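Furniture Care Assistant (Part-Time, Fixed Term)
Sikier Shared Workrooms, Drasdale
Reference: 145
Closing date for applications: 25/04/2023

Sikier operates a group of shared workrooms in Drasdale, let by the half day to local associations, adult education classes and small businesses. The rooms are furnished mainly with pale wooden tables. These receive heavy use, and their upkeep is now a task in its own right. Sikier therefore invites applications for the post of Furniture Care Assistant.

The successful candidate will be responsible for the day-to-day condition of the table surfaces and will report to the Facilities Office. Light wood shows scuffs and dark specks readily, and the glare from a window or lamp can hide a smudge until the surface is viewed from another side. Applicants should be patient workers with a good eye for small marks.

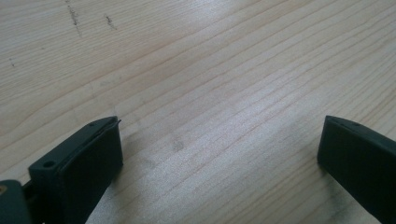

Facilities Office, Sikier

Duties of the post

The assistant will:
– inspect table surfaces between bookings and record any new scuffs, scratches or stains in the room log;
– wipe and dry surfaces using the cloths supplied, working in the direction of the grain;
– treat minor marks by the approved method and refer deeper damage to the Facilities Office;
– keep used cloths apart from clean ones and send them for laundering;
– return tables and chairs to the standard layout at the close of each day.

The post does not include sanding, refinishing or repair of joints. Such work is carried out under contract by Karaca, and the assistant will be asked only to prepare the rooms and to be present when furniture is collected or returned.

Hours and pay

The post is for 33 weeks, beginning in October. Working time is five half days per week, normally in the late afternoon, with occasional evening cover by agreement. Pay is $900 per month. Staff are entitled to paid leave in proportion to their hours, and work clothing is provided.

The main place of work is the Drasdale building. From time to time the assistant may be asked to attend the smaller rooms at Zevgate, in which case travel costs will be met in full.

Requirements

Previous experience in cleaning, housekeeping or furniture care is welcome but is not required. Training will be given during the first two weeks – this covers the choice of cloths, the safe use of cleaning products and the recording of damage. Applicants must be able to lift and move a table with the help of a second person, and must be able to read and complete short written records in English.

Soft, plush cloths are preferred for routine dusting. Rough pads and scouring powders may not be used on any table in the building, and staff are expected to bring this rule to the attention of room users where necessary.

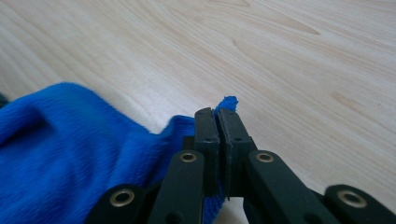

May I bring my own cloths and cleaning products?
All materials are supplied by Sikier, and only products on the approved list may be used on the tables. Staff who wish to suggest an addition to the list may do so in writing to the Facilities Office.

How to apply

Applications should consist of a letter of no more than one page and a list of previous employment, paid or unpaid. Please quote the reference number on both. Applications may be handed in at the front desk in Drasdale or sent by mail to the Facilities Office at the same address.

Candidates selected for interview will be asked to carry out a short practical task in one of the workrooms. Applicants who need any adjustment to the interview or the task are asked to state this in their letter.

All applicants will receive a written reply. Applications received after the closing date will not be considered.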